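The housekeeping store at Clututwood occupies a long ground-floor room behind the dining hall. Linen for the residence is kept along one wall, cleaning supplies along the other, and the wooden tables between them are used for sorting. The supervisor of the store has held the post for 12 years. She agreed to speak with the residence bulletin in October, shortly after the cloth system was revised, and asked that the conversation be about the work and that her name be left out.

The revision concerned a modest item. Clututwood uses microfiber cloths for nearly all surface cleaning, and the store holds 833 of them at the latest inventory. Before the change, clean cloths were folded in quarters and stacked on open shelves. The supervisor describes that arrangement as handsome and slow.

"We were folding cloths that would be unfolded within the hour," she said. "A person would spend a good part of the morning making squares, and then someone would pull one from the middle of the pile and the squares were gone. I kept it going for years because it was how I was taught."

The decision to stop folding was taken after a review of the laundry schedule. Cloths now come out of the dryer, are checked for wear, and are placed by color into small containers. Table linen and bedding are still folded as before. Asked whether the staff had welcomed the change, the supervisor said that opinion had been divided.

"Two of my longest-serving people did not care for it at all. They felt it looked careless. I told them a cloth doesn't clean any better for having a crease in it. One of them still folds hers, and I leave her to it."

The choice of container took longer than the choice to stop folding. The store first tried fabric bins from Kofler, which held their shape poorly once they had been carried up and down the stairs. A second trial used lidded boxes from Lonetti. The lids went missing, and in any event the supervisor did not want lids on cloths that might have come out of the dryer a little early.

"If there is any damp in there, a lid will keep it in," she said. "You open it at the end of the week and the smell tells you. I would sooner have a bit of dust on the top cloth." 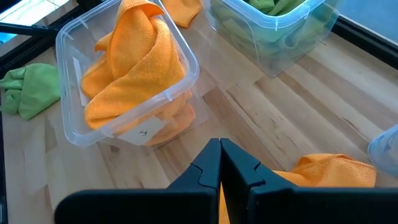
Labeling was the subject on which the supervisor had the most to say. The store had used printed labels under the previous arrangement, ordered through the Hivavis catalog, and each change of use meant a new order and a wait. Labels are now written by hand and taped to the outside of the container. The orange cloths sit in a clear plastic container with a small white paper label on the front wall, and the label carries a single small mark in black. The supervisor considers that sufficient. "People read the color first," she said. "The mark is for me, when I am putting things back. If I wrote a whole sentence on it, it would be a sentence that was wrong by spring." She has no objection to a cloth rising above the rim, as the orange one does, and says that a person with wet hands can take hold of it without digging.

The color scheme itself was retained from the earlier system. Orange is assigned to dining tables and counters, blue to glass, and green to the common bathrooms. Cloths are washed by color and are not moved from one use to another while they are in service. A cloth that has become thin or has lost its texture is marked at one corner and sent to the workshop, where it is used for oil and paint and then discarded.

"I run my thumb across it," the supervisor said of the inspection. "A good one catches a little on dry skin. When it slides, it has done its work. New staff want a number of washes from me. The maker says 300, and I have had some go well before that and some go well after."

Fabric softener is not used on any of the cloths. The supervisor explained that it coats the fibers and leaves streaks on tabletops, and that a notice to this effect has been fixed to both washing machines. Cotton towels are washed separately to prevent lint.

Each floor of the residence draws its supply from the store at 9 in the morning. The floor attendant brings back the used cloths in a mesh bag and takes a filled container in exchange. Under the former arrangement the attendants counted out folded cloths and signed for them, a procedure the supervisor ended at the same time as the folding.

"The count was never right anyway," she said. "Cloths go into apron pockets and they come back when they come back. I do an inventory twice a year and buy what I need."

The supervisor was asked whether the same approach would be extended to the remainder of the store. She replied that dish towels might follow, but that napkins would not, as guests see them. She is also considering shallower containers for the upper shelves, where the shorter members of the staff cannot see what is left without a step stool. A request for these has been submitted with the winter supply order, together with one for a second roll of tape.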